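FOR IMMEDIATE RELEASE
12th February

Climard Opens Second Shared Office on Cervantes Street, Keeps the Brick

Climard, the shared office company that has spent its short life trying to make desks interesting, has opened its second location, on Cervantes Street. Members of the first site have been able to book places since Monday. Everyone else can do so from today.

The new office takes up two floors of a former print shop. Climard looked at several ways of covering the red brick wall on the upper floor, received prices for all of them, and discovered a deep love of red brick. The wall has been cleaned and left alone. The ceiling above it has been painted white, as has the partition that separates the desks from the meeting rooms, so that visitors can tell which parts were old and which parts were paid for.

Furniture comes from Asance, which also fitted out the first site. The desks by the wall are dark gray wood. Asance offered eleven other finishes, among them one called Morning Oatmeal, and Climard thanks its members for voting in such numbers against it. Each desk has a power outlet within reach of a normal arm. At the first site this was true of most desks, and the company heard about the others often.

Drinks are included in the price. The kitchen is run by Jitano, a coffee and cold drinks supplier whose menu has been cut down to one side of one sheet of paper after a long trial of the four-page version. Jitano will bring iced tea, lemonade and cold coffee upstairs in the afternoon and will take the empty cups away again, a service that members at the first site asked for and then, to their credit, used.
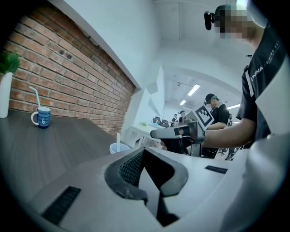 A striped blue mug and a paler cup, both with straws, on a desk by the brick wall at Climard Cervantes Street.

The mugs deserve a paragraph, as they took up most of a planning meeting. Climard had meant to buy one matching set for the whole building. Members pointed out that at the first site, where all the mugs match, every mug belongs to whoever picked it up last, and that this had led to notes on the refrigerator. The new office therefore has mugs and cups in mixed colors and patterns. Members may also bring their own. Notes on the refrigerator are discouraged but will be read.

Straws are available on the kitchen counter in straight and bendy versions. The company has no view on which is better and asks that members stop writing in about it.

Plants have been placed on desks as well as on the floor. They are watered by the cleaning crew on a schedule, and members are asked not to help. At the first site they received water from the crew, from well-meaning members and from at least one person finishing a glass before going home, and several did not survive the attention.

The Cervantes Street office has room for 300 members, though Climard does not expect all of them at once and would appreciate a call if they are planning it. Quiet working is on the upper floor. Phone calls, lunches and conversations that begin with "quick question" belong downstairs. Both meeting rooms can be booked by the hour, and the booking system now ends a meeting by turning up the lights, a feature that tested well with everyone except the people in the meeting.

Day passes and monthly memberships are sold at the front desk and through the Climard website. Members of the first site can use the new one at no extra charge until September, when a joint membership will replace the current arrangement. Tours are given each weekday at 2 p.m. and last as long as the visitor has questions, or until Jitano closes the kitchen.

About Climard
Climard runs shared offices for small companies and people who work alone and would like to do so near others. It has two locations.

Press contact
Climard Press Office, Cervantes Street, second floor. Please use the side entrance. The front door is still sticking.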